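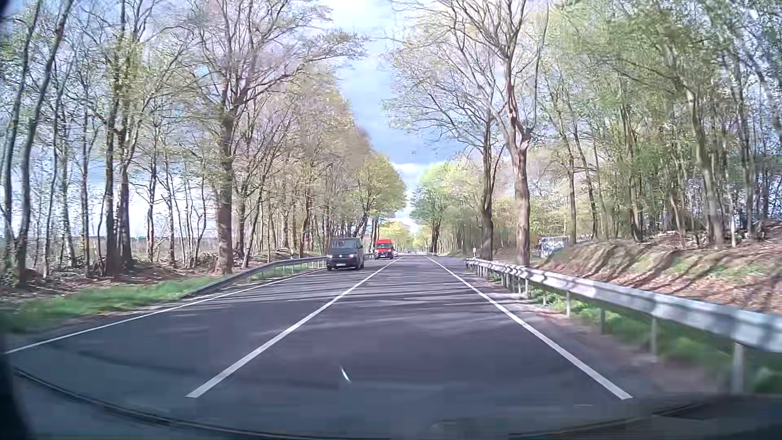

Solid center line and edge lines, two-lane road through the woods.

Bundusix White - waterborne line paint for asphalt

By Gretholm. For two-lane roads, private roads, camp and park drives, parking lots. Solid lines, dashes, edge lines, stop bars. White only for now, yellow is coming in November.

Plain flat white. Goes on thick, levels out on its own, stays where you put it. Works in any airless striper and in most of the older air machines too. Can be rolled or brushed for small stuff (stop bars, patching a bad end) but don't plan on rolling a whole road with it.

What you get

One pail, 2 gallons, lid and gasket. Stir stick taped to the side. Beads are NOT in the pail, order those seperately, we carry the Robles drop-on beads in the same size and they go down fine with this paint. Strainer bag not included either.

How far it goes

One pail does 575 feet of 4 inch solid line at normal thickness, new asphalt or bare. Going over an old line that's still mostly there, set the gun lighter and you can get nearly 1,000 feet out of it. Wider lines, do the math down from there. Dashes obviously stretch a lot further along the road - figure out your painted footage, leave out the gaps, then order.

Rough or open pavement eats more. Chip seal eats a LOT more. If you're somewhere between two pail counts get the extra one, unopened pails can come back.

Drying

No pickup from tires at 7 minutes on a warm day with some air moving. Shade is slower. Tree-lined roads are the ones people call us about - you get sun on one stretch and shadow bands right across the next one, and the line dries in patches. Test with a thumb in the shadiest spot you painted, not the sunny one. Then pick up your cones.

Cool mornings, wait. Late morning is usually a good start for shaded roads. Don't paint if rain is on the way or if the pavement is damp, and that includes dew.

Surface prep

Sweep or blow the pavement first. Edge lines are the worst, all the leaves and twigs and sand end up along there, more so where there's grass right up to the pavement. Blow toward the ditch. Grass hanging over the edge, trim it back before you start or you'll be painting grass.

Under guardrail runs take a second pass with the blower, stuff packs in around the posts and blows back out on your wet line.

Oil spots - degrease, rinse, let dry. Fresh asphalt, follow whatever your paving contractor says on cure time. Old thermoplastic has to come off, paint won't hold on it long. Old paint that's flaking, scrape or grind the loose parts.

Layout

Snap a line or pull a string, both ends, and walk it before any paint goes down. On a long straight you'll see every wobble all the way to the far end. Edge lines get measured off the center, not off the edge of the asphalt, the asphalt edge wanders.

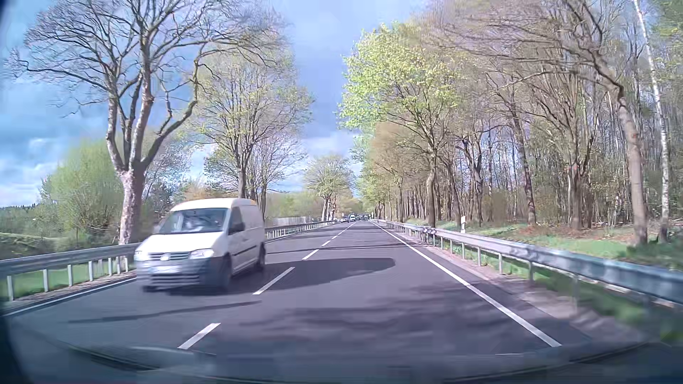
Dashes need a start mark and a stop mark for each one unless your machine has a skip timer. Keep the ends square. If you're repainting somebody else's dashes, match their spacing even when it's a little off, a ghost dash next to a new one looks terrible and confuses drivers. Going from solid to dashed, check the plan first. Public roads, get the layout from whoever runs the road, we can't tell you where passing zones go.

Thinning

Don't. If it's stiff from a cold garage, bring it inside overnight and stir. A splash of clean water is OK for brush work, that's it.

Beads

Drop them right behind the gun while the paint is wet. Too late and they sit on top and sweep off the first week. Skip beads for indoor or daytime only lots if you want, your call. Any road with headlights on it needs them.

Cleanup

Water, right away. Flush the pump until it runs clear, then pull the tip and soak it. Dried paint in a tip is a new tip.

Storage

Keep from freezing. Once it's been frozen its done, you'll see lumps that won't stir out. Unopened pails keep two seasons on a shelf. Opened, press the lid all the way down and use it this season.

Shipping and pickup

Pails ship ground, no air. Full pallets go by truck and need someone there to recieve it - tell us if there's no dock, we'll send a liftgate. Pickup at the counter mornings only, call ahead for more than a few pails. Dented pails, open and look before you sign. A dent is fine, a leak isn't.

Returns: unopened only, lid seal not broken. Beads can't come back once the bag is cut.

Related items
Robles drop-on glass beads, bag
Gretholm strainer bags, fine
Gretholm chalk line, heavy string
Stencil set, arrows and STOP
Striper tip, 4 inch line
Bundusix Blackout, for covering old lines
Traffic cones, with collar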